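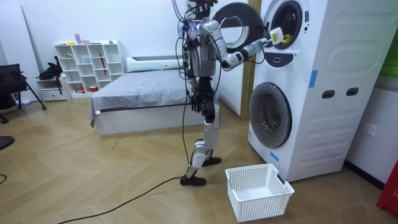
Setting up the laundry cell: stance, reach and grip checks

Applies to the Roder biped with the Faltine wrist. Maintained by Parveen Herath. Revised 3 Aug 2018.

Run this procedure after any change to the arm, the wrist or the position of the appliance. Allow a full session. Do not skip to the grip check if the stance check has not been done on the same power cycle.

1. Stance

Stand the robot facing the upper drum with the feet staggered, not parallel. Load the stance file for the stacked unit and wait for the balance reading to hold for 24 seconds. If it drifts, rezero the ankles and start again. Check that the floor cable trails behind the robot and does not pass under either foot. 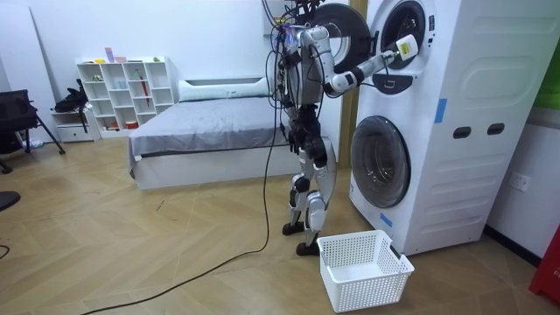 Reach is set from the appliance, so the appliance must not move once the stance is saved. Open the upper door all the way before starting; a half-open door changes the approach angle and the saved path will be wrong. Jog the right arm toward the opening at low speed with the elbow raised. The usual fault is an approach that ends on the rim of the porthole, with the gripper pushed against it as it is here. When that happens, stop the arm, back it out along the same line and correct the height at the shoulder. Correcting at the wrist gets past the rim but leaves the forearm too low for the rest of the move.

2. Drum entry

Set the entry point at the center of the opening. Set the depth limit to 300 mm past the gasket and the force limit to the value on the Mollah calibration sheet for this arm. Place one cloth in the drum, then run the entry path ten times at low speed. Watch the gasket on each pass. Any contact that drags the rubber counts as a fail.

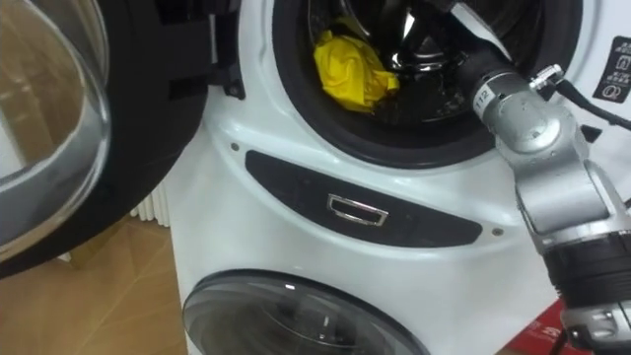 Arm in the upper drum, cloth at the left of the opening.

Check the wrist cable at full depth. It needs enough slack to follow the wrist through its whole turn, but a loop that hangs low can catch the gasket on the way out. Reroute before adding ties. After rerouting, repeat the ten passes.

3. Grip

Close the fingers on a single layer of cloth first, then on a bunched corner. Hold each for one minute with the arm clear of the machine. If the cloth creeps, raise the closing current one step and repeat.
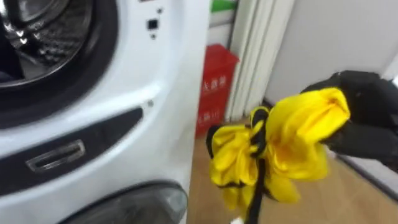 Do not go above step six. Past that point the finger pads wear quickly and the thumb motor runs warm. If step six still slips, clean the pads with a damp cloth, let them dry and start over from step two.

4. Saving and logging

Save the stance, entry and grip files under one name. Enter the pass count and the final current step in the log. Pads are due for replacement at 1,000 closures, wrist bearings at the September service. Error 108 during saving means the stance file is still open on the Plostthorpe controller. Close it there and save again.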